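Fleswood open house, quick notes before I forget it all

Got to the Pruson building late, 10 in the morning and the lot was full already. 346 Chou Street, side door, not the front. Free coffee. They do bedding upstairs and the packing and stock rooms down below, and for the open house you can wander thru both.

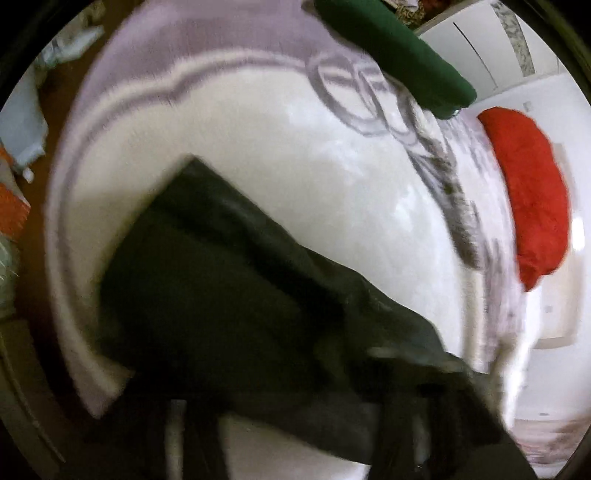
Bedding was what I came for. We need sheets for the guest room and I wanted to feel them first, not order blind again. Liked the cream one with the lavender border, double stripe running along the inside of it, very grandma in a good way. Dark green bolster-looking thing up by the corner, not sure about that with the purple. Price on the set I asked about was $100, 28 off if you order the same day. Didn't. Should of, maybe.

Downstairs is tighter. Shelves, small white boxes, dark stuff that could be bags or folded fabric. Hard to stop and look with people behind you. Order desk is past the stock room, take a ticket, mine was 3010 so who knows where they started.
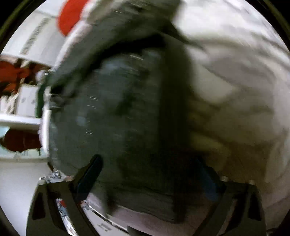 Bovovon wrote in after I put up the first half of this, saying the same-day discount runs thru the end of December if you ask at the order desk, and that the stock room is much easier to get into after lunch.

So going back. Bringing the bed measurments this time.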